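4.2 Self-reported time on household laundry

Diary studies of domestic work tend to treat laundry as a single activity with a start and an end. We doubt that it is one. The Hasalville survey asked 310 households to write down, each evening in July, how long they had spent "doing the wash," and the answers have since been cited as if they measured labor. They may measure little more than what each person was willing to call work.

Two problems stand out. The first is folding. Some respondents folded while watching television and left the time out; others entered the whole evening. Cui reports a correction for this, but the correction rests on 25 follow-up interviews, all held in one district, and we could not reproduce it from the published tables. The second is waiting. A machine cycle demands almost nothing from anyone, yet it fixes when a person can leave the house. The Hinberg coding scheme drops waiting altogether - a choice that makes the totals tidy and, in our view, close to meaningless for comparing households with and without a dryer.

We recoded the Hasalville diaries under 3 rules: waiting excluded, waiting included, and waiting counted only when the respondent mentioned it. The ranking of household types changed under each. Single adults moved the most. Any claim that one group "does more laundry" should be read with this in mind, including the claims in our own earlier report.

Handling of fabric (Figure 2) was coded separately from machine time.
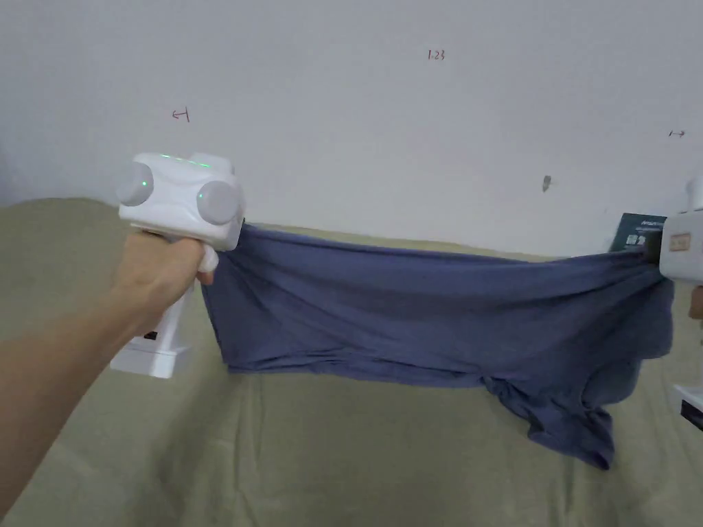 Figure 2. Handling of fabric, two hands in view.

Audrey-Anne Grewal objected, on reading a draft of this section, that the third rule rewards people who complain, and that a diary which depends on complaint is no better than one which ignores waiting. We accept the first half of this. The second half seems to us too strong, though the Skelemon diaries, which prompted for waiting directly, would be a fairer test than ours. Haoran Ye is now recoding them under the same rules.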